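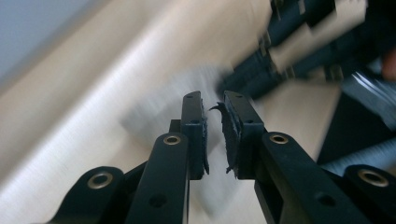
Why is the first thing on your About page a story about grip pads coming unglued, a customer wrote to us over the winter, and don't you have anything nicer to lead with?

We do have nicer things! We have a very good coffee machine and a loading door that finally closes. But the pads are how this company ended up the way it is, so the pads stay at the top, and if you only came for the rental terms you can skip down to "What we do now" and I won't be offended.

Who we are

Flindarent rents out gripping tools. Mostly that means the Kairys, our own two-finger gripper, which you can get as a hand-held or bolted to an arm. We build them, rent them, get them back dirty, clean them, fix them and send them out again. I started the business in the back half of a unit in Flandier that used to be a tile showroom (there are still sample tiles on one wall, and no, we haven't got around to taking them down). These days we have the whole unit and a bench for every kind of mess a gripper can come home in.

Our customers are small shops, packing lines and a few teaching labs. Most of them want to find out if a machine can pick up their particular thing before they spend real money on it. The particular thing is usually awkward. Bundles of tubing, bags of hardware, cardboard sleeves, that kind of stuff.

I like this work a lot. You learn what people make, and then you learn that it's slippery.

The bad December

Back when we had 47 grippers out on rent, which felt like an empire to me, we got a call from a bottling customer. One of our arm-mounted Kairys units had let go of a full glass jar at shoulder height, over the spot where a person normally stands to clear the infeed. It was break time and there wasn't anyone standing there. The jar hit the rail and went everywhere.

The log said the grip was perfect. Fingers closed, force in range, no fault, carry on. I remember reading it on my phone in the parking lot and feeling a bit sick, because if the log says everything is fine and there's glass on the floor, then the log isn't measuring the thing you care about.

We asked them to stop using it, and they already had. Then I did something I'm still embarrassed about. I told them it was probably the jar. Condensation on the glass, I said, try wiping them down. They were polite about it. A few days later a different customer lost a bag of fittings in the same way, off a hand-held, with no glass and no condensation anywhere near it, and I had to call the first people back and eat my words.

What was wrong

The finger on a Kairys is a flat black plate, and the grip pad is a strip that runs down the inside face. The pad does the holding. The plate just gets it where it needs to be. When a pad starts to go, it goes at the ends first. You can see it on the right-hand finger in the picture: a thin sliver curling up off the top edge, and ragged fibers along the bottom.

A bit of fraying doesn't sound like much, and for a long time we treated it as cosmetic. We'd trim it with scissors and ship it. What we hadn't worked out was that on the returned units the glue behind the frayed part had let go too, so the pad could creep along the plate under load. The fingers stayed shut. The motor felt the same squeeze as ever. The pad and whatever it was holding just slid off together, slowly, and then all at once.

So why was the glue letting go? It was us. We'd changed the spray we used for cleaning returns, because the old one smelled awful and the new one smelled of oranges (I picked it, I loved it), and the new one softened the adhesive. A unit that stayed with one customer could run for ages. A unit that came back to us and got cleaned a few times was getting a little worse on every visit to the people who were supposed to be looking after it.

We found that out with a very dull test. We clamped a Kairys to the bench, hung a weight from the pads, and let it open and close on a timer. The unsprayed pads were still holding when we got bored and switched it off. The sprayed ones let go at 752 cycles on the first run, and the log was perfectly cheerful about that too.

We called every customer and asked for everything back. It took 17 days to get the last one home. People were mostly nice. Two weren't, and they had a point, and one of those rents from us again now.

Things I used to believe

That a hand-held is the safe one. It's lighter, there's a person on the end of it, what could happen? Well, the person on the end of it has feet. And people swing a hand-held around much faster than we'd ever let an arm move, so the pads get a sideways yank that the arm units never see. Our hand-held pads wear harder and sooner, and we should've known that from day one.

That the linkage was the part to worry about. I spent a silly amount of the first year on the pivots. Brass eyelets, matched pairs, a lot of fussing over slop in the arms. I still think they're lovely and I'll show them to anyone who visits. They've given us next to no trouble.

That customers would tell us. They mostly won't! They think a frayed pad is their fault and they'll get charged for it, so they turn the worn side away from the light, or they tape it, or they send it back and say nothing. Once we stopped charging for pads the reports started pouring in. I'd had no idea how much tape was out there.

What we do now

Pads are a consumable and they come with the rental. You get spares in the box, and if you run out you ask and we mail more, and there's no form.

A pad that's frayed at either end, or has anything lifting off it, is done. Please don't trim it. Please don't glue it back down either – I know the glue in your drawer is very good, but then we can't tell what's holding what.

Pinch the pad and try to slide it along the finger before each shift, with the power off. If it moves at all, stop using the tool and call us. You'll get a replacement finger set the next working day in most places, and the rental clock stops until it shows up.

We don't use any spray on the pads anymore. Dry brush, then a cloth. The orange stuff does the floors.

The arm units now carry a slip check that watches the object and doesn't just trust the motor. It runs on a little board we call Jillora, and it'll stop the arm and hold position if whatever you're carrying starts to move in the fingers. It's fussy. It will stop for things that turn out to be fine, mostly anything with loose paper on it, and you'll be tempted to turn the sensitivity down. Talk to us first and we'll go through it with you. The hand-helds don't have Jillora yet, there isn't the room, so with those the pinch test is all you've got.

And whatever the tool, nobody's head or hands go under the load. Mark the floor if you have to. A good pad doesn't change that.

Still not right

I'd like to say we've fixed fraying, but we haven't. The textured strip grips better than anything smooth we've tried and it sheds more than anything smooth we've tried, and so far those two facts come as a package. There's a stitched-edge version on the bench at the moment that lasts longer along the top and then comes apart at the bottom, which is new and annoying. If you make pad material and think you can do better, send us a strip. We'll wear it out for you and tell you how it went.

Visiting and getting in touch

The shop is open for drop-ins most afternoons. Bring the thing you want to pick up (yes, the real one, with the label on and the dirt on it) and we'll try it at the bench while you wait. Parking is around the back by the loading door.

For faults, please phone and don't email, and keep the worn pad. Put it in a bag, write the unit number on the bag, and send it in with the fingers.

Page last updated Mon 7 May, mainly to take out the old advice about scissors.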